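Kamlow bench, notebook, 12/08/2021

Continued with the block placing task. The plan is to teach the arm over the marble board by remote control, and then let Han (our training script) learn from the recordings. Before today the set had 1,432 demonstrations. Valbona wants 2,648 before we train again.

First part of the morning: block upright on the square metal plate, gripper holds it from above. I try to keep the same approach height every time, but my hand gets tired and the wrist turns a little. 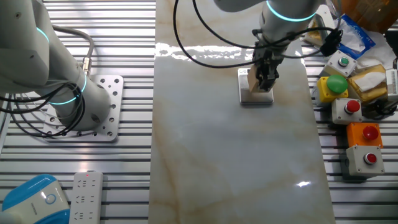

2 min read

Note on the grip. If I close too early the block leans. Slower closing is better, and I should wait one breath before I move.

Second exercise is without block, only to bring the fingertips down to the plate. It looks easy and it is the hardest one to show well, as the depth is difficult to judge on the screen.

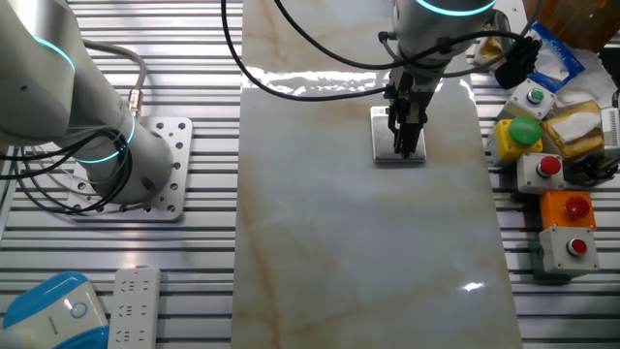
By Killian Huet

Did 40 of these, threw away 12 where I hesitated too long. Valbona Petek says hesitation is also data. I don't agree yet, we will discuss it.

For the kitchen scale the start pose should be fingers closed and pointing down, with nothing on the platform.

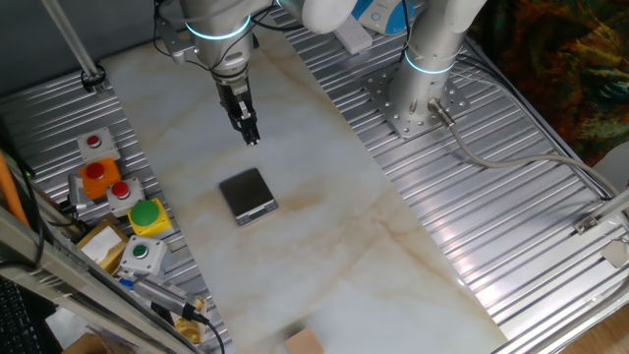
I would also like to lower the speed limit in Plolel when the hand controller is active, the colour of the cursor should change too so I know which mode I am in. To ask Pekville: can we get back the old pedal from June?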